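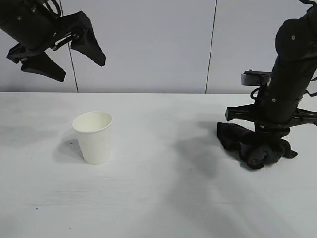 Spills talk, speaker notes
Vellow, 28 May 2021

1. Hello and the cloth question

Say hello, wait for the chairs to stop scraping. Then ask for hands up: who keeps a cloth within reach of where they work? And who goes hunting for one under the sink while the stuff creeps towards the edge? (I'm a hunter, I'll admit it straight away!)

Tell them about my kitchen in March, when I went through 3 tea towels on one bottle of cooking oil and still skated to the fridge the next morning. Pause for the laugh. If there isn't one, carry on.

Main point for this bit: press first, wipe second. Bunch the cloth up, put it down on the wet patch and lean on it. Everybody wants to swish, me included, and swishing just gives you a bigger spill. Do the pressing with my hand on the lectern so the back row can see.

2. Small puddles

Slow down here, I always gabble this part. A little amber puddle on a pale top is easy to spot, with that crisp edge and the bright line of light along one side. On my brown worktop at home I'd have put my elbow in it.

Go in from the outside edge towards the middle, then fold to a clean bit of cloth and go again. Warm water and a drop of washing-up liquid if it's greasy or sticky. Dry it after!
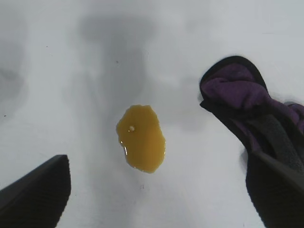 3. Cloths, and questions

Old socks and cut-up towels are fine by me. Dark ones hide stains, so they need washing more often than you'd think. Handouts are by the door, 100 printed, take one for a neighbour.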